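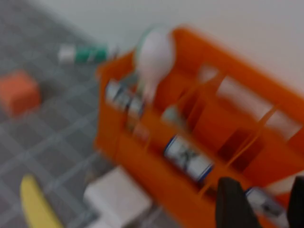

Fórum > Manipulação e aprendizagem > Discussão de artigos

Tópico: Wevia e a filtragem de imagens de punho: alguém acredita nestes números?

rebordo_22
Acabei de ler o relatório do método Wevia e fiquei com mais dúvidas do que as que tinha antes de o abrir. Para quem não leu: eles pegam em demonstrações gravadas com câmara de punho, calculam uma pontuação de nitidez por imagem, deitam fora tudo o que fica abaixo do limiar e treinam a política só com o resto. Dizem que com 913 demonstrações filtradas chegam ao mesmo sítio que com 1.317 sem filtro, na tarefa de arrumar e retirar objetos de um organizador com divisórias.

O meu problema é o seguinte. As imagens arrastadas aparecem onde o punho anda depressa. E o punho anda depressa em certas fases do movimento, sempre as mesmas. Se corto essas imagens, estou a cortar fases inteiras da tarefa e a ensinar à política que o mundo é feito de aproximações lentas. Eles têm meia página sobre isto e a meia página não diz nada.

Alguém reproduziu?

q_inercia
Reproduzir não, mas usamos uma coisa parecida há uns meses e funciona. Imagem borrada é ruído. A rede gasta capacidade a tentar tirar geometria de uma mancha. Não vejo o drama.

rebordo_22
"Funciona" medido como?

q_inercia
Taxa de sucesso no robô real. Subiu.

rebordo_22
Com quantas tentativas por condição, e quem decidia o que contava como sucesso? Não é embirração, é que já vi "subiu" querer dizer três pegas a mais numa tarde boa.

mangueira_azul
Entro para discordar dos dois.

A imagem da abertura do tópico parece-me um bom caso de teste. O organizador laranja está todo arrastado na diagonal, os rótulos das latas não se leem, e mesmo assim qualquer pessoa sabe onde estão as divisórias e para que lado está inclinado. Há uma lata no vão entre os dois dedos da garra. Para mim isto é informação de controlo da melhor que há, e a pontuação do Wevia mandava-a para o lixo sem pensar duas vezes.

Portanto não, não é ruído. Mas também não me convence a tese de que o filtro apaga fases inteiras. Depende do limiar, e o limiar deles é bastante permissivo se forem ver o apêndice.

q_inercia
Qualquer pessoa sabe. A rede não é qualquer pessoa. Nós vemos aquilo e completamos com tudo o que sabemos sobre latas e caixas.

E olha para o objeto branco arredondado que sai por cima do rebordo, no canto do organizador. É a tampa de um frasco ou uma bola? Eu não sei dizer. Se eu não sei, o que é que o codificador aprende dali?

mangueira_azul
Aprende que há ali uma coisa que sobressai e em que não convém bater. Para planear o próximo meio segundo chega. A identidade do objeto tira-se de outra imagem da mesma sequência, é para isso que existe o histórico de observações.

senhor_limiar
Boa tarde. Trabalho com o conjunto Cenach, que tem o mesmo tipo de material (câmara de punho, objetos domésticos, chão de mosaico, contentores coloridos), e fiz a conta por curiosidade quando o relatório saiu. Apliquei a pontuação deles tal como vem descrita a 699 episódios nossos.

O que encontrei, sem grande cerimónia:

O corte não se distribui por igual. Concentra-se na reorientação do punho antes do contacto e na retirada depois de largar. Nisso o rebordo_22 tem razão.

A pontuação baixa também em imagens perfeitamente paradas quando o fundo é liso. Uma parede branca a ocupar meio campo de visão e a variância do laplaciano cai a pique. Ou seja, o filtro confunde "desfocado" com "pouca textura". Isto acho mais grave do que a discussão sobre o movimento e no relatório não está.

O limiar é fixo para todas as sequências. O mosaico com juntas claras puxa a pontuação para cima, a parede puxa para baixo. Basta inclinar a câmara e muda-se de lado do limiar sem mexer na velocidade.

Não treinei políticas com isto, só olhei para o que era descartado. Não tirem daqui mais do que isto dá.

rebordo_22
Isso da parede é muito bom e não me tinha ocorrido. Quer dizer que parte do ganho deles pode vir simplesmente de mudarem a distribuição de poses da câmara no treino.

senhor_limiar
Pode. Ou pode não vir. Sem um controlo em que se descarta a mesma fração ao acaso, emparelhada por fase, não se sabe.

q_inercia
Eles têm um controlo aleatório.

senhor_limiar
Têm um controlo aleatório sobre as imagens todas, sem emparelhar por fase. São coisas diferentes. O descarte uniforme tira um pouco de cada fase, o filtro tira muito de duas. Comparar um com o outro mistura o efeito da nitidez com o efeito da fase.

q_inercia
Ok, aí dou a mão à palmatória. Tinha lido na diagonal.

pinca_torta
Uma pergunta de quem só mexe no hardware: porque é que ninguém baixa o tempo de exposição? Metade deste tópico desaparecia com mais luz na bancada e um obturador decente. Anda aqui gente a propor estatística para resolver um problema de candeeiro.

mangueira_azul
Para dados novos, claro. Para os dados que já existem não adianta, e há muitos.

pinca_torta
Então escrevam isso no relatório. "Método para aproveitar dados mal iluminados" vende menos, compreendo.

mangueira_azul
Mal iluminados é discutível. Com o punho a rodar àquela velocidade e uma câmara pequena, borra em quase qualquer sala. Experimentei baixar a exposição na nossa montagem e o que ganhei em arestas perdi em grão, o compartimento mais fundo de um contentor deste género passava a um buraco preto. Na imagem lá de cima ainda se percebe o tom castanho-avermelhado da sombra dentro do compartimento. Com a exposição a metade duvido que se percebesse.

pinca_torta
Duvidas ou mediste?

mangueira_azul
Na nossa medi. Nessa duvido.

pinca_torta
Justo.

zirik_utilizador
Deixo um dado do outro lado. No Zirik fizemos o contrário: em vez de filtrar, dar mais peso às imagens arrastadas. Cerca de 1.000 episódios, mesma arquitetura. Resultado: nenhuma diferença que eu defendesse em público. Nem melhor nem pior. O que me leva a suspeitar que a nitidez, nestas tarefas, pesa muito menos do que qualquer dos campos gosta de acreditar, e que a diferença reportada no Wevia vem de outro lado.

rebordo_22
De onde?

zirik_utilizador
Se soubesse escrevia eu o artigo. A minha aposta é nos operadores. Quem se mexe aos solavancos gera mais imagens borradas e também piores demonstrações. Filtra-se por nitidez e acaba-se a filtrar por operador. Eles não dizem quantas pessoas gravaram nem como se distribui o descarte entre elas.

senhor_limiar
Essa hipótese testa-se em dez minutos por quem tiver os identificadores. No Cenach não os temos, foram retirados antes da publicação.

q_inercia
Nós temos. Posso ver, mas não prometo para esta semana.

rebordo_22
Via com muito gosto. E já agora separa por fase, se der.

serrano_lab
Vou ser o chato. No Serrano corremos o código que eles disponibilizaram e o limiar por omissão não coincide com o do apêndice. O do código é mais apertado. Não sei qual dos dois produziu a tabela principal. Perguntei por correio em setembro e responderam que iam verificar. Até hoje.

Antes de se discutir se a conclusão se sustenta convinha saber que experiência foi feita.

mangueira_azul
Espera, isso muda o que eu disse lá atrás. Eu estava a argumentar com o limiar do apêndice. Se for o do código, o corte deve ser bem maior.

serrano_lab
É. Com o do código, sequências como a da abertura perdem todo o troço rápido. Fica o antes e fica o depois e a política tem de adivinhar o meio.

q_inercia
Continuo a achar que a ideia de base não é disparatada. Há imagens que não servem para nada, todos as temos. Mas retiro o "não vejo o drama".

rebordo_22
A ideia não me incomoda. Incomoda-me que a frase do resumo diga "a qualidade visual explica o ganho" quando há pelo menos quatro explicações em cima da mesa e eles testaram uma, com um limiar que não sabemos qual foi.

pinca_torta
Cinco. O candeeiro.

senhor_limiar
Deixo o histograma por fase na pasta partilhada do grupo logo à noite, com o script. É feio e tem caminhos escritos à mão, mudem a terceira linha antes de correr. Se alguém do Wevia ler isto, a única coisa que peço é o valor do limiar usado na tabela principal.

serrano_lab
Subscrevo. Se me responderem ao correio ponho a resposta no tópico.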